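Chapter 4
Rook Endings: The Active Rook

If you learn only one kind of endgame well, make it this one. Rooks tend to be the last pieces off the board. They start in the corners, they come into play late, and by the time the queens and knights are gone there they are, still glaring at each other down an open file. Sooner or later you will be sitting with a rook, a king and a few pawns, and very little time on your clock.

I love these positions. They look so bare! A beginner glances at the board and calls it a draw, and then a strong player squeezes out a win by moving a rook two squares to the left.

Our main idea in this chapter is activity. An active rook attacks things, cuts off the enemy king, or gets behind a passed pawn. A passive rook sits in front of a pawn and babysits it. Very often the active rook is worth more than an extra pawn, and you should be willing to give one up to get it. 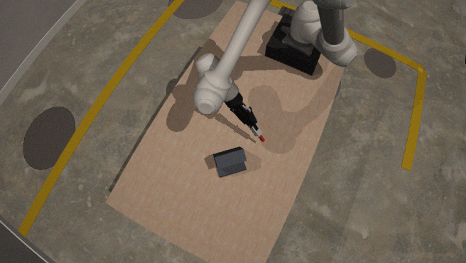 Take the game Stanciu–Aidoo, from the Colteo Open, which we will study in full in section 4.2. Floarea Stanciu was a pawn up and tied her rook to the defense of it. Akua Aidoo let a second pawn go, swung her rook to the seventh rank, and checked and harassed the white king until move 63, when the players agreed to a draw. Play through it once quickly, just for fun, before you read the notes.

Along the way you will meet two old friends of every endgame player. The Lucena position shows the stronger side how to win by "building a bridge" with the rook. The Philidor position shows the weaker side how to hold by keeping the rook on the third rank until the pawn steps forward. Set both up on a real board and play each side until your hands know the moves.

Before you go on, you should be able to:

Explain the opposition in king and pawn endings (Chapter 2)
Tell whether a king is inside the square of a passed pawn (Chapter 3)
Give checkmate with king and rook against king in under 50 moves

4.1 Rooks Belong Behind Passed Pawns

Start with a white pawn on a4 and a white rook on a1. Each time the pawn moves up, the rook gains another square to work with. Now put the rook on a8 instead, in front of the pawn, and push the pawn to a7. The rook is stuck in the corner, and if it leaves the file, the pawn may fall.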